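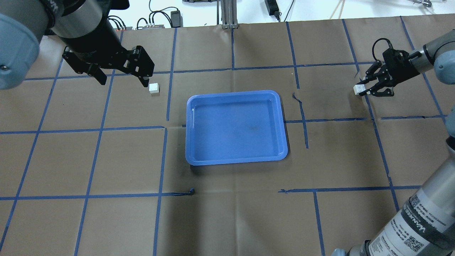 Davusside Swap Market: Frequently Asked Questions

Last updated Mon 14 November

Booking a table

How do I book a table?
Fill in the form on the Bookings page or pick up a paper copy at the Coste Street library desk. Bookings for each market open on the first day of the month before and close when the hall is full. You will get a reply with a table number within a week. If you have not heard by then, check your junk mail before you write to us, as our replies often end up there.

How much does it cost?
A table is $8 for the day. Entry for shoppers is free. We do not take a cut of anything you sell.

Can I share a table with a friend?
Yes. Put both names on the form. The price is the same. Two bookings for the same table will be treated as two tables, so please send one form only.

Can I pick where my table is?
No. You can ask to be near a wall outlet or near the side door, and we will do that if we can. Requests to be next to a certain seller go on the form under "Other."

I booked in September and have not used it. Can I move it?
Bookings carry over once. Write to us with your table number and the market you would like instead. After that the fee is not returned.

How many tables are there?
The main hall takes 81. In summer we also use the paved area out back, weather permitting, and those tables are given out on the morning itself.

Setting up and packing up

When can I get in?
Doors open to sellers at 7:30 a.m. and to shoppers at 9:00. Cars must be out of the loading lane by 8:45. There is no early entry for shoppers, including sellers' relatives.

Where do I park?
Unload on the Stusow Road side, then move your car to the lot behind the ball field. The spaces in front of the hall are for permit holders.

How big are the tables?
Six feet by two and a half feet. You may bring one clothes rack if it fits behind the table. Nothing may stand in the aisle.

Do I need a table cover?
We ask for one. A bed sheet or plain brown paper is fine. Tape it under the edge and use painter's tape, as packing tape takes the finish off the tables. Peel it all off before you go, including the bits underneath.

Is there power?
Only at the wall tables. Bring your own extension cord and tape it flat to the floor.

What happens to things I do not sell?
Take them home. Do not leave boxes by the dumpster or outside the thrift store next door, which is closed on market days and has asked us more than once to pass this on. Sellers who leave goods behind will not be given a table at the next market.

What time can I pack up?
2:00 p.m. If you need to leave sooner, carry your things out by the side door. Cars are not let back into the lane until the aisles are clear.

What you can and cannot sell

Is this for used goods only?
Mostly. Handmade goods are also welcome. New goods bought in bulk for resale are not. If you are unsure, tell us what you have when you book.

Can I sell food?
Packaged baked goods, jam and honey are fine if they carry a label listing what is in them and who made them. Hot food is handled by the kitchen.

What is not allowed?
Weapons, fireworks, alcohol, tobacco, medicines, live animals, car seats, cribs, bike helmets and anything under recall. Mattresses are not allowed either. Plants are fine.

Can I sell electrical items?
Yes, if they work and the cord is in good shape. There is a test outlet at the front desk. Anything that does not work must be marked "for parts."

Can I sell for someone else?
Yes, but the person at the table is the one responsible for it.

The swap shelf

What is the swap shelf?
It runs along the back wall by the stage. Bring something, take something, no money involved. Books, puzzles, kitchen things and toys in good order are all fine. Clothes go on the rail beside it.

Does it have to be an even trade?
No. Keep it reasonable. One bag in and one bag out is the usual limit.

Can sellers take from the swap shelf and put the item on their table?
No.

Money

Do sellers take cards?
Some do. Bring cash, and small bills if you can. The nearest cash machine is inside the Clesoritz grocery store across the road, and it is sometimes out by noon.

Where does the table money go?
It pays for the hall, the insurance and the printing. Anything left at the end of the year goes to the Davusside after-school fund. Last year that came to $1,465. The year before it was $823.

Do I need to report what I earn?
We cannot give tax advice. Most people clearing out a closet have nothing to report, but if you sell at every market you should look into it.

Getting around the hall

Is the hall wheelchair accessible?
Yes, by the side door on Stusow Road. The front entrance has three steps. There is an accessible restroom next to the kitchen.

Can I bring my dog?
Service dogs only, indoors and out.

Are strollers allowed?
Yes. It is tight before 10:00, and easier after that.

Is there somewhere to sit?
There are chairs by the kitchen hatch. Coffee is served until 1:00.

What if it snows?
If the schools are closed, or would have been closed on a weekday, the market is off. We post a notice on the home page by 6:00 a.m. and all bookings move to the next date.

I lost something at the market. Who has it?
Lost items are kept at the library desk for one month.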